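Cushion covers, second attempt: piping, shrinkage and inserts

30 August 2015

The first set of covers I made for the reading corner lasted two winters before the seams went. The fabric itself was fine. I had used a straight stitch at too long a length, trimmed the seam allowance back too far, and skipped finishing the raw edges. Every time the covers came out of the wash there was a little less allowance left, and eventually the stitching had nothing to hold on to.

What follows is mostly notes for myself, for the next time.

Fabric

I bought the sage green from Brurklow at the end of June. It is sold by them as stock number 3542, and the bolt label gave the weight as 300 grams per square metre, which is on the heavy side for a small cushion but suits one that gets leaned on. The surface has a fine texture that hides pilling reasonably well. It also hides chalk marks, so I switched to basting thread for the seam lines after losing the first one halfway along.

Prewash. I know plenty of people don't. I cut a test square, 20 centimetres each way, zigzagged the edges and put it through the same cycle the finished cover would get. It came back 19.2 by 19.6. Four percent in one direction and two in the other is enough to turn a well-fitted cover into one that buckles along the piping, as the piping cord won't shrink at the same rate. The whole length then went through twice and was dried flat over the rail.

Piping

Pale cream, cut on the bias. Valbona Stojanović, who taught the evening class I went to years ago, was firm on this point and I have come around to her view. Straight-grain strips are quicker and waste less cloth, but they pucker at the corners no matter how carefully they are clipped. Bias strips go around a curve without complaint.

The order I settled on:

Join the strips on the diagonal and press the joins open.
Fold over the cord and stitch with a zipper foot, leaving a needle's width between the stitching and the cord.
Baste to the right side of the front panel, raw edges matched, starting in the middle of the bottom edge.
Clip the piping allowance at each corner, three clips, stopping short of the stitching.
Attach the back panel with the front panel facing up, so the basting line is visible, and stitch just inside it.

The last step matters most. Stitching just inside the basting line pushes the needle up against the cord and keeps the earlier row of thread from showing on the outside. On the first set I followed the basting line exactly and had a visible row of white thread along two sides.

Joining the ends of the piping is still my weak point. I unpick a short length, cut the cord so the ends butt together, fold one strip under and lap it over the other. It is acceptable from a normal distance. Guangming Dai sent me a method that joins the bias strip before the final section is stitched down, which gives a flatter result but needs more slack than I had left. Next time.

Closure

Zip in the bottom seam, concealed type, a little shorter than the cushion is wide. I considered an envelope back, but it gapes with a firm insert, and the overlap makes a ridge you can feel through a shirt. The zip goes in before anything else is joined except the piping on that edge. If the zip goes in last, there is no room to turn the work under the foot.

Inserts

The old inserts were polyester fibre in a non-woven shell and had gone lumpy. I pulled one apart to see whether the fill could be teased out and reused. It could, with about an hour of effort per cushion, and it flattened again within a week. Not worth it.

Replacements came from Pledano. I ordered them slightly larger than the finished cover, as is usual for feather, but these are fibre and quite dense, so the oversize made the corners hard and the middle domed. I opened a seam on each insert, took out a couple of handfuls and closed it again by hand. The cushions now give when squeezed from the sides and the piped edge stays on the edge, where before it rolled around to the front.
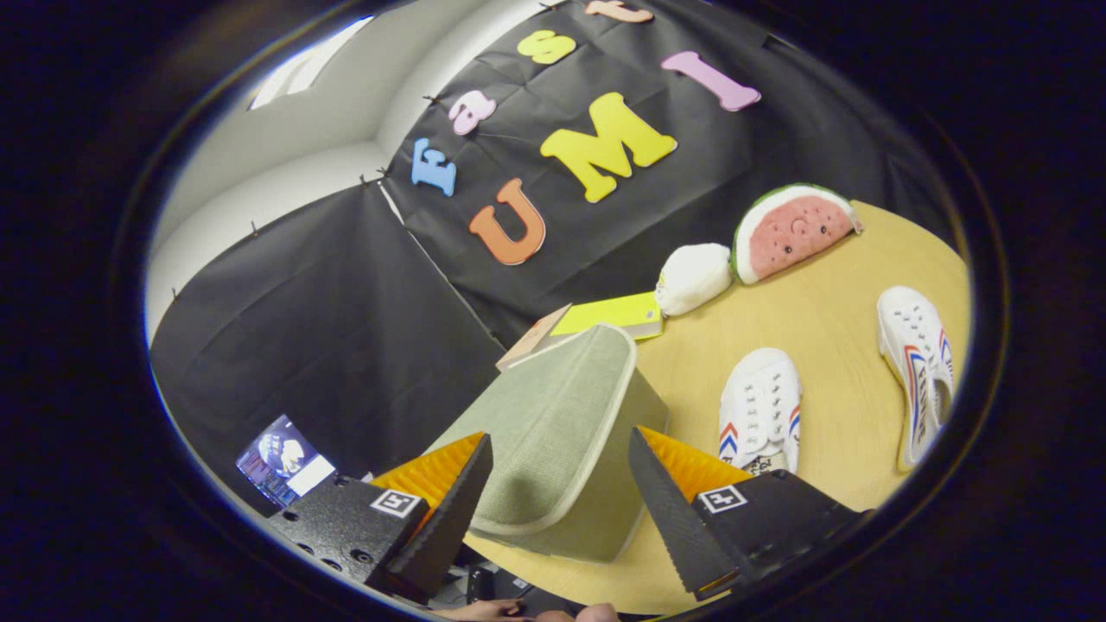

Squeeze test on the table, beside the lime-yellow book and the round white plush.

Care

Cold wash, zip closed, inside out. No dryer. Mimoza Halilović suggested stuffing the damp cover with a towel so the piping dries straight, and I have been doing that. Iron from the wrong side if it needs it, with a cloth over the piping.

Things to change

Use a stitch length of 2.5 throughout and shorten it for the last bit before each corner.
Round the corners slightly when cutting, so they don't stick out as ears once filled.
Buy the cord first, wash it with the fabric and cut the bias strips to suit - I did these in the wrong order and had to recut one strip.
Finish every raw edge before assembly.

There is enough green left for a bolster, though I haven't worked out how to pipe a circular end without the join landing somewhere obvious. If anyone has a drafting method for that, the comments are open. Biljana Stan has lent me a pattern from Cilla, which I will try in calico first.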